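Gridedum Issues Stop-Use Notice for Drekari Two-Arm Kitchen Cells

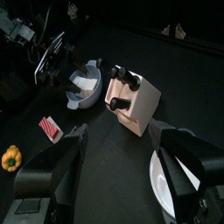 Knives should come off the table until the update is in, according to Tuva Kristiansen, and she would apply that to any cell with firmware older than release 84.

The notice covers 200 Drekari units. In 3 of them, a gripper opened without command after a wrist encoder dropout. The fingers lost hold of the payload in mid-transfer. No injuries were reported.

Gridedum traced the fault to a timeout in the Clernura joint controller - the supervisor read a missing position value as zero and released grip force. Release 84 holds the last valid force and stops both arms.

Operators should power down affected cells and clear bladed items and ceramics from the work surface. Updates ship in March through Geagea service centers.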